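Visit report: open day at the Bromcombe robotics lab
September 21, 2019
4 min read

Bromcombe opens its lab once a year, and most of this year's program was about Jivo, a method for teaching a robot to find its way through a home it has never been in. Trevor Lapointe ran the demo. He put the simulator on a large screen and left it running while he talked.

The idea is to train only in rendered rooms and change the surfaces and lighting from one run to the next. The policy gets a camera view and a goal, nothing else. It has no map. We looked at one apartment, which the group calls Ploltwood.

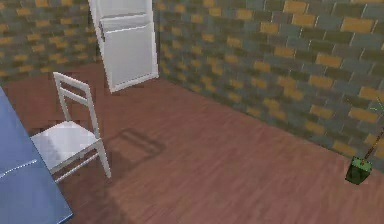

Chair, table and plant in Ploltwood, with the door at the back.

Lapointe said the brick pattern is there on purpose. Repeating textures confuse the older method, Henríquez, which matches small patches between views and loses track when every patch looks like its neighbor. Jivo learns from the edges of large things first — walls, doors, furniture — and uses texture only as a backup.

Someone asked about picture quality. The views are kept coarse to save time, and he said sharper ones had not helped in their tests.
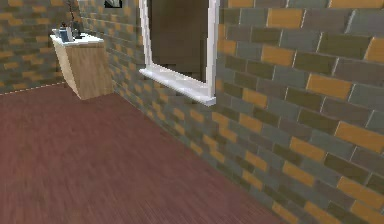
Results so far

The test set has 4000 runs, all in layouts held back from training. Jivo reached the goal in 3549 of them. A run counts as a success if the agent stops within 2 meters of the target and has it in view. Most of the failures came from stopping too early, and Lapointe showed 3 of those in full. He did not have a matching figure for Henríquez on the new layouts.

Bathrooms are harder, he said. Plain walls give the method little to work with, and a view can be mostly wall.

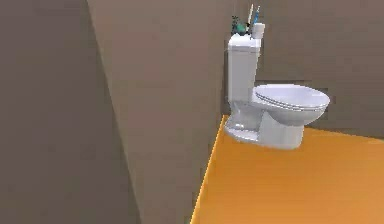
Bathroom view, toothbrushes in the cup on the tank.

Tests on a physical robot are planned for December. I asked whether the training code would be released, and he said the layouts would come first. Slides are to be sent to everyone who signed in at the front desk.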